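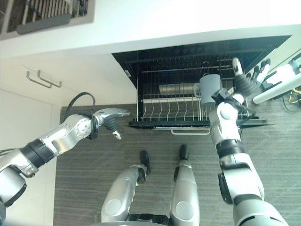

4.2 Reused passwords at the Pedley office

The most exciting result of the study came from the smallest change we made. In April, staff at the Pedley office began seeing a short warning whenever they picked a password that had already turned up in a known leak. The warning took one line, and people were free to ignore it. At Tristberg, the sign-up page stayed as it was.

We logged 3,197 password changes across the two offices. Figure 3 plots the share of leaked passwords by week, and the gap opens almost at once — far sooner than we had dared to hope! By week 10, Pedley's share was well under half of Tristberg's.

We then invited 200 employees to a follow-up survey. Roughly 50 wrote long answers, and these were a delight to read. Many had gone home and changed their personal email passwords too, an effect Siddiqui and D'Amico had predicted in their earlier work at Nurkport but could not measure.

Figure 3. Weekly share of leaked passwords, Pedley (solid line) and Tristberg (dashed line).

Section 4.3 looks at whether the effect lasts once the warning is removed.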